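Flikmont: desktop case interiors

2 min read

Flikmont covers the insides of open desktop computer cases: drive bays, power wiring, data cables and the boards behind them. Version 2 has 237 stills, released 24 January 2026.
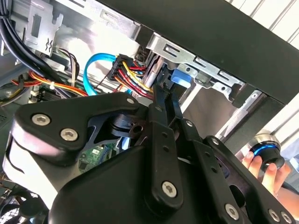

Drive bay area with the light-blue SATA cable and the red, yellow and black power wires.

Labels are `power`, `data`, `bracket`, `latch` and `board`. Cables that cross are labeled separately – a bundle counts as one item. Boards partly hidden by wiring still get a label.

Known gaps: 56 stills have no `latch` label yet. Fixes go in the Ladus tracker.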